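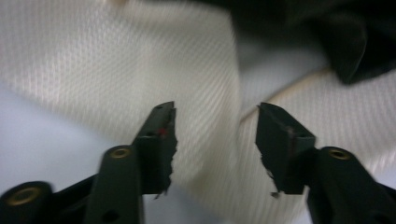 The Skemgate hand gripper is a two-fingered gripping tool held and moved by a person, used at the Bislow workshop to record cloth-handling tasks for robot arms. It was drawn up by Pieter Mathebula and is looked after by Lindiwe Nel. The same fingers fit the Revham arm, so a worn pair affects both machines.

Construction

Each finger is carried on black links that turn on pivots with brass-coloured rings. The links keep the two fingertip pads facing one another as they open and close. The pads are black and blocky, narrower at the tip than at the base, and are the parts most often replaced.

Pad wear

Wear shows first along the inner edges, where the pads meet. A used pair has notches and ragged bits along these edges, and thin shreds may hang from the lower corners. Crumbs of dark debris on pale cloth are usually the first thing an operator notices. Ribbed and waffle-textured fabrics are handled often at Bislow, and a torn edge can catch in them and pull a thread.

Maintenance

Pads are inspected every 30 minutes of use. Loose shreds are trimmed with small scissors and the debris is lifted off with tape. A pad is changed when a notch is deeper than 2 mm, and both are always changed together. The new pair is closed on a strip of paper, which should hold along the full length of the edge. If it slips at one end, the links are checked for side play before the pads are blamed.

The pivots are wiped dry and not oiled, as oil marks the cloth. Khrystyna-Mariia Hrytsenko added this rule to the workshop notes in September, along with a limit of 100 hours between full strip-downs.

See also: Revham arm; Zúñiga pad mould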